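Floltow Home Forum > Kitchens > Oiling timber benchtops

benchmonkey17
Gday all. Butcher block top, going grey near the sink. House is 1934 so nothing's level either. Oil or poly? Partner wants poly, I'm not keen.

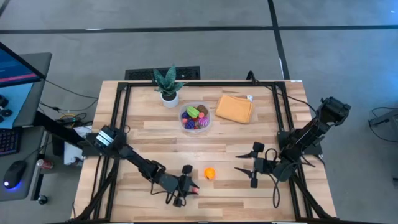
Had Ditano oil on it last time, lasted 2 months tops. Sanded back to 120 so far.

Manju Semwal
Go to 180 then oil. Thin coats, wipe off the excess. Poly looks great til it chips, then your stuffed.

skoturell_fan
Disagree. Poly on mine 14 years, kids and all. Oil is a hobby – some of us have jobs.

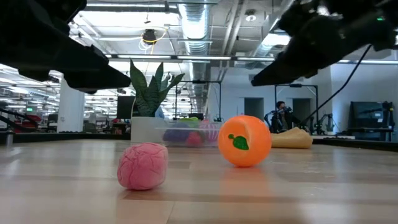

How long between coats of oil? Overnight, longer if it's humid or still tacky.

Manju Semwal
Fair enough but you can't spot fix poly. Also lay the oily rags flat outside, they can catch fire by themselves!!

benchmonkey17
Didnt know that re rags, cheers. Going oil, doing the underside too. Will report back in May. 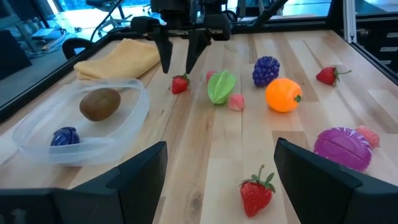
Similar threads
Bhatia tap leaking at the base
Best filler for gaps in old floorboards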